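Household Electricity for Renters, Unit 5: Extension Cords, Power Strips, and What Goes Where
Handout to go with the evening session. Notes by Nneka Oyelaran

Okay, so last time we did the breaker panel and I promised you something less scary. Power strips! Everybody has one, most of us have three, and at least one of them is behind a couch with a sock on it. Bring this sheet with you to the bench because there's a blank table at the end you'll want to fill in as we go.

A few words first, since I use them loosely when I talk and then people write me emails.

Extension cord: one plug, a length of cable, usually one outlet at the far end (sometimes three). It moves power from here to there for a while. It's a temporary thing, and the folks who write building rules really do mean temporary.

Power strip: several outlets in one housing. It gives you more places to plug in. It does not give you more power, and I will say that about four times tonight.

Surge protector: a power strip with a part inside that soaks up voltage spikes. The label will say so and give a rating in joules. If the label doesn't mention joules or surge anywhere, assume you've got a plain strip.

Switched strip: has either one switch for the whole thing or a little switch for each outlet. I love the individual ones for a desk. You can kill the printer and leave the lamp alone.

Now the arithmetic (it's short, I swear). Watts equals volts times amps. A typical bedroom circuit here is 120 volts on a 15 amp breaker, so 1800 watts is the ceiling for everything on that circuit put together. For anything running a long time we stay under 80 percent of that, so 1440 watts. Write 1440 at the top of your sheet and circle it.

Let's do one together. Damilola Adebisi, who took this course last July and let me use her apartment as homework, had this on one strip in her kitchen:

Electric kettle, 1500 watts
Phone charger, 20 watts
Radio, 10 watts
Slow cooker, 250 watts
Under-cabinet lamp, 11 watts
Stick blender, 315 watts

Add it up and you get 2106. Yikes! And that's before the fridge, which shared the circuit. Her breaker had been tripping every time she made tea with dinner going, and she'd been blaming the blender. Take the kettle off and the rest comes to 606, which a strip in good condition will carry all day long.

Second one, for you to try on your own. Asabe Lawal's sewing corner: iron, 1200 watts; sewing machine, 100; work lamp, 61; small fan, 50; laptop, 150. You should land on 1561. It's under 1800, so the breaker might well put up with it, but it's over our circled number. Talk with your neighbor about what you'd move and where. (There's more than one good answer and I'm curious what you come up with.)

Things that never go on a strip, full stop: space heaters, kettles, toasters, microwaves, window air conditioners, hair dryers, refrigerators. Anything that makes heat on purpose or has a big compressor goes straight into the wall. I used to be relaxed about hair dryers and then I smelled one of my own strips getting warm, and now I'm not.

Also no daisy chains. A strip plugged into a strip plugged into an extension cord is how you end up with 6 appliances pulling through one skinny cable under a rug. Speaking of rugs, don't run cords under them. Heat has nowhere to go and you can't see the damage.

Reading the label. Turn the strip over, unplugged please, and look for the maximum load in amps or watts and the mark of a testing lab. The practice strips from Briggs have the load molded into the plastic, so tilt them toward the light. The Prolby ones have a sticker, which half of you will find has been picked at by earlier classes. Sorry about that.

On to the bench part. We do the plugging in with the strips dead, cord end out of the wall and lying where you can see it. Work on a clear stretch of table. Line the blades up with the slots before you push, hold the plug by its body, and push straight in till the face sits flush. No wiggling it in at a slant.

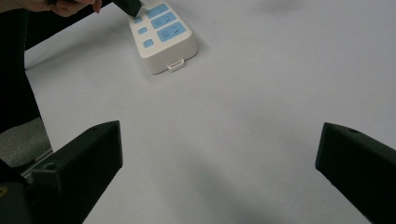

If a plug feels loose once it's all the way in, try it in another outlet on the same strip. Loose everywhere means the plug may have bent blades. Loose in just one place means that outlet's contacts are worn, and a worn contact gets hot under load. Retire the strip. I know they look fine! Retire it anyway.

Pulling out is the same in reverse: hand on the plug body, never the cable. Bulky plugs (chargers with the big square brick) do best at an end outlet so they don't block the next one over.

When Femi Iyamu comes by your table, tell him your total for the strip you've loaded up and which item you'd take off first. He has the watt meter, and you can ask him to check one real appliance at the wall outlet by the door.

Fill in while you work:

Appliance / Watts on label / Strip or wall
1.
2.
3.
4.
5.
Total for the strip:
Strip's own maximum:
Under 1440? Y / N

For next time, please look behind one piece of furniture at home and copy down everything that's plugged in back there. Labels with only volts and amps are fine, just multiply. If the label is gone, write "no label" and we'll look it up together.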